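Progress Report to the Araújo Fund: The Satby Sleep Program, Spring and Summer
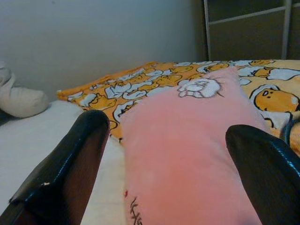
Nandini Pinto wrote back after our last report to ask whether people who come to the sleep evenings keep up with any of it once the six weeks are over, and she added that she would rather hear a messy answer than wait another year for a clean one. It was a fair thing to ask, and I have tried to let her question steer what follows, even where the answer is messier than I would have liked to send you.

First, the plain facts of the period. We ran the six-week course at Satby and then again at Bredovlow, always on a Tuesday evening, and 176 people signed up between the two places. We had planned for fewer. The Bredovlow list filled so quickly that we split it into an early group and a late group, and Nithin Bangera very kindly took on the late one, which meant he was teaching a class on going to bed at a sensible hour and then driving home well past his own. He has asked me to put in writing that the late group will start half an hour sooner in the fall, and I am happy to do so!

The course itself has changed a little since you first agreed to support it. We used to begin with the science, all the business of light and body clocks, and we lost people by the second week. Now we begin with the sleep diary. Everyone goes home with a paper booklet and writes down when they went to bed, when they think they fell asleep, how often they woke, and when they got up. The science comes in the third week, by which time most people have questions of their own and want to hear it. Haziq Khoo rewrote the booklet in larger type with more room for notes, and the notes have been the best part. People write about barking dogs and sore hips and sons who call late from other time zones, and we learn far more from that than from the columns of times.

Now to Nandini's question. We telephoned everyone who finished the spring course at Satby, three months on, and we reached most of them. The habit that has lasted best is getting up at the same time every day, weekends included. It is also the one people grumbled about most in class, so I was pleased and a bit surprised. The habit that has lasted least well is keeping the telephone out of the bedroom. Quite a few had moved it to the hallway during the course and then moved it back again, usually when a relative was ill and they wanted to hear it ring. I find it hard to argue with that, and we are going to talk in the fall about ways to let only certain calls through at night.

Something we hadn't expected was how much people wanted to talk about bedding. We had given it a few minutes in week four, mostly to say that a cool room and comfortable covers help, and that a very old pillow may be worth replacing. Week four now runs over nearly every time. One gentleman at Satby told us he was still using a mattress he bought in 1999, and that led to a long and very cheerful conversation about what lasts and what doesn't. We are careful not to recommend any shop or make. What we say is that comfort is personal, and that nobody should feel they have to spend a lot before they can sleep.

We also had disappointments, and you should hear about them. The daytime group for shift workers did not get going. We offered it at 10 in the morning, thinking people coming off nights would stop by on the way home, but of course what they wanted at that hour was their bed. Only a handful came, and we stopped after two sessions. Nithin Panicker has been talking with the night staff at Navus about a shorter version they could fit in before a shift starts, and he thinks 20 minutes is as long as anyone could manage. We'd like to try that with the part of the grant set aside for the daytime group, if you are agreeable.

On spending, we are a little under budget for the period. Room hire at Bredovlow went up when we added the second group, but printing came in lower than planned, and the money for the daytime group is mostly untouched. Elango Kartha has the full accounts and will send them separately along with the receipts.

For the fall, we have 14 evenings booked across the two places, with the first Bredovlow group starting in October. We will make the three-month calls again, this time to both places, and we'll ask the same questions in the same order so the answers can be set side by side. I would also like to call the spring people a second time, at nine months — it would mean a few extra afternoons on the telephone, and I think I can find those without asking you for more.

Please let me know about the Navus sessions when you have had a chance to talk it over. Elango will need your answer before he can move the money across.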